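Ata da reunião de manutenção: garra manual Flesa, unidade 2

Início às 14h, na sala de apoio da Graston. Presentes: equipe de manutenção, equipe de coleta e a pessoa responsável pelo almoxarifado. A ata anterior foi lida e aprovada sem alterações.

1. Situação da unidade

A unidade 2 voltou à bancada em outubro com 144 horas de uso acumulado, e o estado geral surpreendeu muito bem! Os pinos dos elos estão sem folga perceptível, o corpo não tem trincas e a abertura e o fechamento continuam suaves de ponta a ponta. A equipe de manutenção fez questão de registrar o elogio a quem vem guardando a ferramenta no estojo depois de cada sessão.

O único ponto fraco encontrado foi o fecho das pontas. Com tecido grosso elas seguram sem problema, mas com malha fina a dobra escorregava quando a pega era feita de lado.

2. Ajuste das pontas

Foi apresentado o procedimento novo, montado a partir das anotações da Zervas:

- soltar os parafusos das pontas sem retirá-los;
- fechar a garra sobre a lâmina de calibração;
- alinhar as duas pontas pela face interna e apertar alternadamente;
- abrir e fechar dez vezes e conferir de novo com a lâmina.

Antes do ajuste, o teste de bancada somou 101 pegas boas em 212 tentativas com malha. A repetição do teste, já com as pontas alinhadas, fica para esta semana, e há bastante curiosidade pelo resultado (inclusive de quem apostou que o problema era só o aperto).

3. Verificação com roupa

A bancada é ótima para medir, mas peça de roupa dobrada é outra conversa. Combinou-se que toda garra ajustada passa também por pegas em roupa estendida sobre a cama, com a aproximação pela borda dupla e as duas pontas entrando juntas.
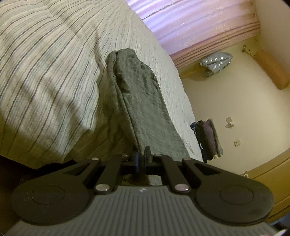 A equipe de coleta pediu que a verificação inclua pelo menos uma peça macia e uma mais encorpada, e a proposta foi aceita na hora. Também ficou decidido anotar na ficha o lado da pega, coisa que até agora cada um fazia do seu jeito.

4. Limpeza e lubrificação

Pano seco nas carcaças dos braços ao final do dia e pincel macio nas ranhuras do corpo. Nada de lubrificante em spray perto das pontas: vai uma gota por pino, aplicada com agulha, e o excesso sai com papel. O óleo da Woltance foi mantido, todo mundo gostou.

5. Encaminhamentos

- Manutenção: repetir o teste com malha e anexar a ficha.
- Almoxarifado: pedir um jogo reserva de pontas e mais lâminas de calibração.
- Coleta: separar as peças para a verificação e deixá-las na caixa azul do armário.
- Manutenção: imprimir o procedimento do item 2 e prender na tampa do estojo.

A compra de um segundo torquímetro foi adiada para a próxima reunião, por falta de orçamento atualizado.

Encerramento às 15h20.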